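Two grippers, one old PC and a lot of patience

Jun 1, 2026

Taking apart a desktop computer is a job most teenagers can manage with a screwdriver and a free afternoon. Getting a robot arm to do it has kept the Irko project busy for a good deal longer, and the team at Skedent is now at the stage of arguing over fingers.

The contest is between 2 grippers. One is the parallel-jaw model that Skedent has used on its arms from the start. The other, made by Sorside, has slimmer fingertips and a softer grip, and costs enough more that somebody in purchasing asked to see it work first. Both are being put through the same routine: memory modules, processor, hard drive, out of the case and into a tray, then back again.

"Everyone thinks the hard drive will be the tough one, being the big lump," said Hye-jin Yeon, who runs the trials. "The drive is a gentleman. The memory is where we lose our afternoons."

So far each gripper has made 42 attempts at pulling a memory module. The Sorside fingers managed it 34 times. The older jaws did rather worse, and Yeon would prefer that the exact score wait for the written report, out of respect for their years of service.

The processor is a different sort of trouble. It has to come straight up and go straight back down, and the pins in the socket are not forgiving. A tilt too small to see from a chair is plenty to bend one. The team has a drawer of boards that learned this the hard way -- it is a deep drawer.

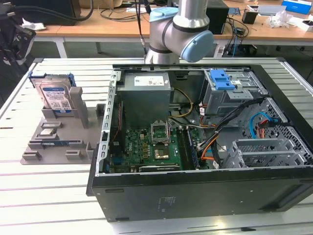 What the arm has to put up with

Part of the difficulty is the cables. A case on a parts diagram is a tidy place. A real one has power leads looped across the middle and drive cables going wherever the last person shoved them, and they don't return to the same spot after being nudged. The controller plans a nice clean path, a wire gets in the way, and the arm stops to think about it. Yeon's crew has logged 422 of these pauses across both grippers.

The tray gets less attention but may deserve more. It is 3D-printed, with a slot or pocket for each part, and it has been redrawn several times as the fingers turned out to need more room than anyone had allowed. Caoimhe Fahy, who designs the trays, says she now leaves clearance first and makes it pretty later. Later has yet to arrive.

Waiting on the outcome is Mac Giolla, a computer refurbisher that would like to hand over its dullest bench work. The company has asked for a setup that copes with mixed machines of uncertain age, which Fahy described as "a brave thing to write in an email."

A second round, with a different wrist camera and the same stubborn memory slots, is planned for July. The old jaws will be entered again. Yeon says they have earned a rematch, and besides, they are paid for.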